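Write the Rule Before the Session

Most places that collect demonstrations for robots have a rulebook for the robot. There is a keep-out zone, a stop button and a sheet to sign before the arm is powered. Very few have one for the person holding a gripper by hand, and I think that is a mistake.

Hand-held collection looks harmless. A person takes the tool, stands beside a bed or a table, and does the chore the robot is supposed to learn. But the recordings train machines that will later work in homes, and whatever was sloppy on the day goes into them. 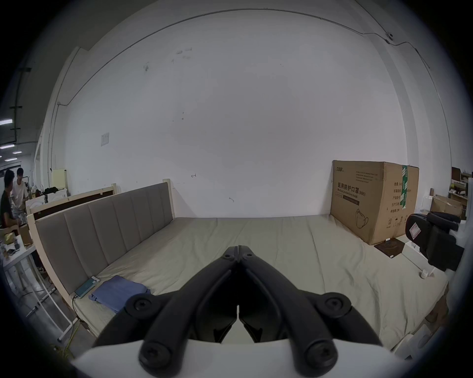 Hand-held gripper over the bed, with a folded blue cloth and a phone on the sheet.

Take the phone. A phone on a charging cable is a normal thing to find on a bed, and I would not ban it. I would ask that somebody write it down. If the session sheet says "bed, sheet, one blue cloth," then a phone, a board and a mask carton are not on the sheet, and a person who uses the recording a year later has no way of knowing whether they were meant to be there. The rule I favor is one line long: list everything on the work surface before the first take.

The second rule concerns people. Anyone who could come into view should be told before recording starts and should agree to it in writing. This includes people sitting at a desk on the other side of the room. Drekwood's site rules, which I helped revise last October, covered only the operator. We added everyone else, and it cost us one extra form.

The third rule is about how many takes one person does in a row. Drekwood used to allow 200 in a shift. We cut it to 40 between breaks. Some managers objected that the daily total would drop, and it did. I still think the limit is right. Tired people grab cloth any way they can, and bedding is hard enough to handle already.

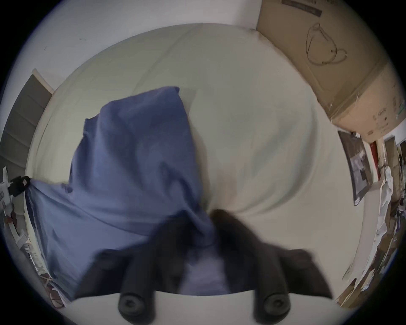 Kazemi Mornonico

With cloth, the point of contact is what matters. A fold pinched between two fingers can be a good grasp or a poor one, depending on what the task called for. Reviewers need a written definition of a good grasp, and they need it before they see any recordings. At Numis, a batch of 435 takes was reviewed twice under two different definitions. Much of the argument that followed was over wording.

The usual complaint is that small teams can't afford any of this. Our full set of rules fits on two pages. A team that can label 700 recordings can fill in a sheet for each session. I would start with the list of objects and add the rest as the work grows.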